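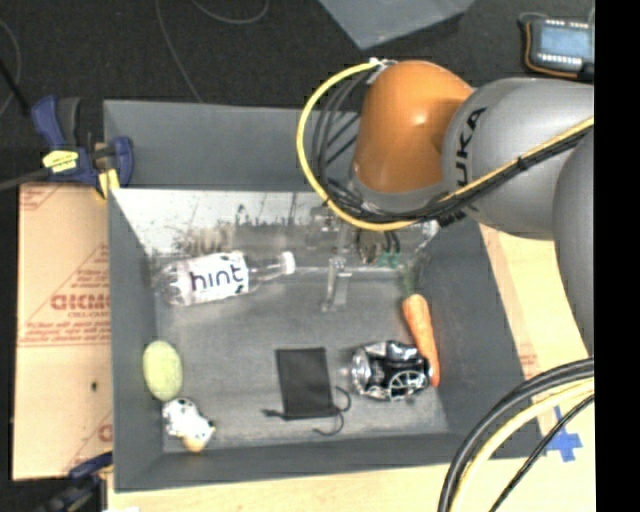
How to start a petition to the Legislative Assembly

A petition is a written request asking the Assembly to take action, change a law or reconsider a decision. Any resident may start one. This page sets out the steps for preparing a petition, collecting signatures and having it presented in the House.

Before you begin

Check that your request falls within the Assembly's responsibilities. Rubbish collection, parking and local planning permits are handled by your municipal council. Matters before a court cannot be the subject of a petition.

You will also need a member willing to present the petition. This is usually the member for your own district, but any member may do so. Presenting a petition does not mean that the member agrees with it. Ministers and the Speaker do not present petitions, so residents of the Speaker's district of Bamer should approach a member from a neighbouring district, such as Furkiler or Brillier.

Step 1: Write the request

Address the petition to the Legislative Assembly. State the reasons first, then the action you are asking for. The request must be no longer than 265 words and must be written in respectful language. Do not attach letters, maps or newspaper articles.

A suitable request might read: "Your petitioners ask that the Assembly urge the government to restore the evening ferry service between Furkiler and Brillier."

Step 2: Have the wording checked

Send your draft to the Petitions Office before you collect any signatures. Signatures gathered on wording that is later found to be out of order cannot be transferred to a corrected version. The office will reply in writing, and will suggest changes if they are needed.

Step 3: Collect signatures

A paper petition requires at least 40 valid signatures. The full text of the request must appear at the top of every sheet. Each person must sign in their own handwriting and print their name and home address. A person who is unable to sign may ask someone else to do so for them, and this must be noted beside the entry.

Photocopied signatures are not accepted. Both sides of a sheet may be used if the request is repeated on the back.

Step 4: Lodge the petition

Deliver the original sheets to the member who has agreed to present them. The member signs the first page and passes the petition to the Clerk by noon on the sitting day before it is to be presented. The Assembly does not sit in January, and petitions received in that month are held until sittings resume.

What happens next

The member reads a short summary in the House and the petition is recorded in that day's proceedings. It is then referred to the responsible minister, who may table a response. If a petition carries 2,000 or more valid signatures, a response is required under Standing Order 106.

Signed sheets become records of the Assembly and are not returned. Signatories' home addresses are not published.

Forms are available from the Petitions Office, Nguyen Building, ground floor, and from all electorate offices.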